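Counting Shots Properly: Scoring Data in a Small League
Speaker notes, Hacer Kurtuluş
Afternoon session, Pletmont clubhouse

Slide 1. Title
Introduce myself. I keep the match records for the Frerichs league. Thank Kadir Kaplan for the room. Questions at the end, except on definitions, which can come up at any point.

Slide 2. What we recorded before
Goals, behinds, name of kicker, quarter. Nothing on distance or angle. A player with a high goal total could be accurate or could simply be getting more shots. The old sheet does not separate the two.

Slide 3. What we record now
Every shot at goal gets one row. Fields: player, quarter, set shot or general play, distance band, side of the ground, result. Results are goal, behind, or no score. A kick that falls short counts as a shot if the scorer judges that it was aimed at goal. Read the rule aloud, slowly. Most disputes between scorers start here.

Slide 4. Size of the sample
400 shots over the season. 243 were goals. State plainly that this is one season in one league. Splitting by player leaves small groups, and small groups move a lot on a few kicks.
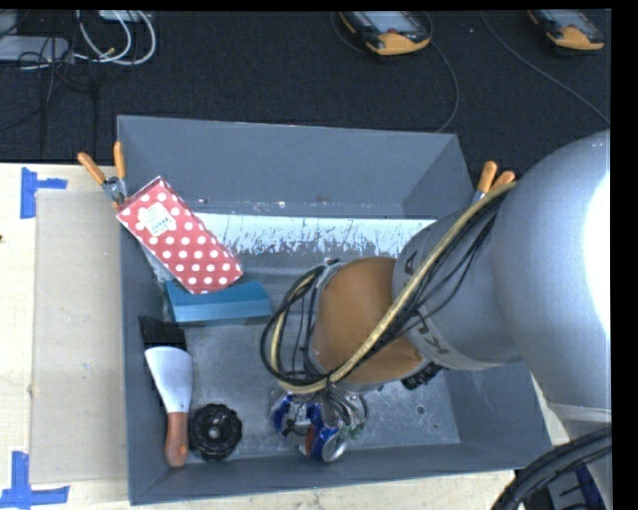

Slide 5. Robot arm and gray bin.

Slide 6. Set shots and general play
Show the two columns side by side. Explain that they should not be added together when ranking forwards. A tall forward who marks close to goal takes easier shots than a small forward who kicks on the run. Same total, different work.

Slide 7. Case: Cornenon full forward
Remzi Avcı. 53 goals, first in the league. Most of his shots were set shots inside the middle distance band. His conversion drops on the left side of the ground. Do not call this a weakness. He took 20 shots from that side, too few to say much. Pause for his coach if she wants to comment.

Slide 8. Agreement between scorers
Nermin Bilgin and Elif Naz Ateş scored the Nundel home games separately, from the same seats. They matched on result every time. They differed on distance band, mainly for shots near the border between two bands. Fix: use the marked arc as the border and write "arc" in the notes column when the kick is taken on it. Hand out the revised sheet now, before the next slide.

Slide 9. What goes into the awards
The leading goalkicker award stays as it is: total goals, home and away rounds only. Finals goals are kept in a separate column. Accuracy is published next to the total but does not decide the award. A minimum number of shots for the accuracy table is still to be set. Ask for proposals in writing by March.

Slide 10. Requests to clubs
One named scorer and one backup per club. Sheets in by 8 p.m. on match day. Corrections go on the original sheet in a different color, initialed. No retyped sheets.

Questions. If asked about video review: no budget this season.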